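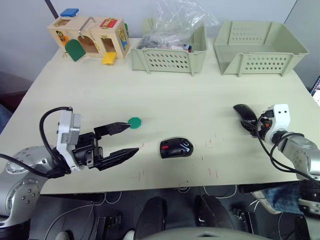
# About Taststead

Taststead is a toy lending library and repair room. We lend wooden toys, puzzles, sorting sets and activity boxes to families, daycare centers and preschool classrooms, and we check and fix what comes back. At the moment there are 827 items in the catalog and some 300 households with a card.

We are a small company. Faraji Mohamedi runs the lending side and buys the toys. Alun Voyle runs the repair room. Both of them work the front counter, so you'll meet one or the other when you come in.

## How it started

Faraji taught preschool for most of her working life. The classroom had a closet full of toys with something missing or broken, and every summer a good part of it went in the dumpster. She started taking some of it home. A puzzle with one lost piece can often be put back in use with a piece from another set, and a box with a stiff latch usually needs a screw turned.

Alun was repairing furniture in the Khaemba Building at the time, one floor below where we are now. Faraji brought him a shape sorter with a split side. He fixed it, and she brought him more. By the following March they had rented the upstairs room together and put up the first shelves.

For the first year we lent only to two daycare centers. Parents kept asking whether they could borrow things too, so we printed cards and opened the counter to everybody.

## What we lend

Most of the catalog is for children from one to six. We group it by what the child does with it:

- Opening and closing: lock boxes, latch boards, lacing frames
- Sorting and matching: shape sets, color sets, picture tiles
- Building: blocks, rods, connecting pieces
- Pretend play: kitchens, tool sets, small animals
- Tables and floor mats, for classrooms only

We don't lend plush toys, dress-up clothes or anything that goes in the bath. We tried electronic toys for a while and stopped. The battery covers went missing faster than we could order them.

Some of the stock is new. We buy latch boards from a small maker called Skederano, and our Vereo block sets came from a preschool that was closing. The rest is donated. If you have something to give, please call first, and please don't leave bags outside the door.
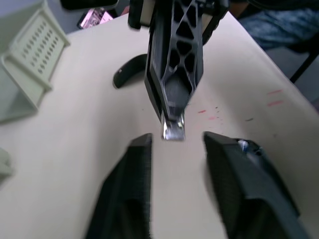

## Checking and repair

Everything that comes back is checked before it goes on the shelf again. Returns are taken out of their bags at the counter, compared with the contents card, cleaned, and moved to the table for a closer look. Alun opens every door, works every latch and runs a thumb along the edges.

The checklist for activity boxes has five points:

1. Doors open fully and close without sticking
2. Latches, hooks and slides move and hold
3. No screw heads standing up
4. No chipped paint at mouth height
5. All loose pieces accounted for

If an item fails on any of these it gets a yellow tag and waits for repair. Most repairs are done within the week. Paint takes longer. We sand back, use a water-based finish and leave the item alone until it has cured, so a repainted box can be out of the catalog for a good part of a month.

Small pieces are their own job. They turn up in the wrong bags, under car seats, in coat pockets, and people mail them back to us in envelopes with no name on them.
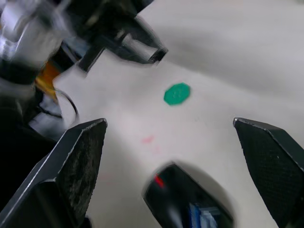

We keep all of them. Each stray piece is put in a drawer sorted by color, and when a set comes back short we go to the drawer first. If nothing fits, Alun cuts a replacement in maple and paints it to match as closely as he can. The green is the hardest to get right, and you may notice two shades of it in some of the older sets. A child using the set won't be bothered by it.

We don't charge for a lost piece. We do ask that you tell us, so the contents card can be corrected before the next family takes it home.

## Borrowing

A family card covers one household. You can have up to three items at a time and keep them for four weeks. If no other family has asked for an item, you can renew it once by phone.

Classroom cards work by the semester. A teacher picks a set of items, we pack it in crates, and the school arranges pickup and return. Please book classroom crates early. August is our busiest month by far.

There is no late fee. If something is more than two weeks overdue we will call you, and your card is on hold until the item is back.

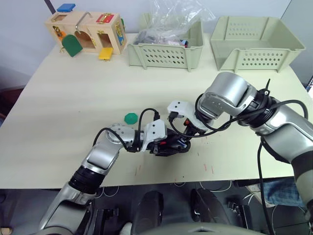 Parents often ask Faraji what to take home first. She generally asks what the child already likes to do around the house. For one who is always at the kitchen cabinets, she'll suggest something with doors, such as the house-shaped lock box standing at the back of the table, with the green arched door hanging open and the red latch panel above. Start with a door already open and let the child push it shut. Opening it again can wait for another day. Children who would sooner line things up or carry things from room to room usually do better with blocks or a sorting set.

We are happy to get items out for you to try at the counter. Bring the child along if you can.

## The room

We're on the second floor of the Khaemba Building. The stairs are at the front and the elevator is through the side entrance, past the mailboxes. Strollers can come up in the elevator or be left in the lobby.

The shelves run along the long wall, low enough for children to reach the bottom two. The repair tools are kept in locked cabinets. Our work tabletops are pale on purpose, which makes a dropped screw easier to find, and they have collected their share of marks over the years. We wipe them down every evening.

## Visiting

The counter is closed on Monday. The rest of the week we open at 10 a.m., and returns can be left in the bin by the elevator at any time the building is open. Please put loose pieces in a tied bag and leave the contents card inside.

To get a card, bring something with your current address on it. It takes a few minutes, and you can borrow the same day.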